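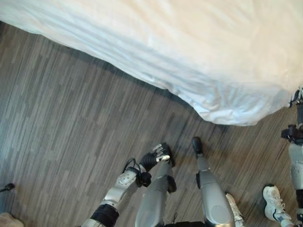
3.2 Bed covers and the overhang

The bed accounted for more of the coding work than any other piece of furniture. Of the 224 bedrooms in the Lorari set, we kept those in which the lower border of the cover could be followed along at least one side of the bed. Pillows and headboards were left out of this part of the study.

We use "overhang" for the part of a sheet or duvet that hangs below the top edge of the mattress. An overhang was coded as level, slanted or bunched. Level means that the lower border runs parallel to the floor. Slanted means that one end hangs lower than the other. Bunched means that the cloth gathers and bulges outward at some point along the side. A side could be given more than one code, and many were, as a cover pulled toward one corner tends to gather there as well.

Figure 7. White bed cover hanging over the side of the bed, with a wavy lower border. The cloth bunches at the right and ends just above the floor, leaving a shadowed gap.

The gap under the cover was coded separately. Coders marked it as open, shadowed or closed, where closed means that the cloth touches the floor. White covers were the easiest to code on dark or patterned floors. On pale floors the border was sometimes hard to place, and those sides went to a second coder.

Creases were recorded only as present or absent. We first tried the Stanciu scale, which has 24 steps, but two coders rarely chose the same step for soft folds in a thick duvet. The simpler code gave up some detail and was much faster to apply. The full set of 3479 coded sides was finished in April.

Participants were asked to make the bed as they would at home. They were given no target for how far the cover should hang, and we did not correct it between sessions. The width of each mattress was written down before the first session, along with the size printed on the label of the cover.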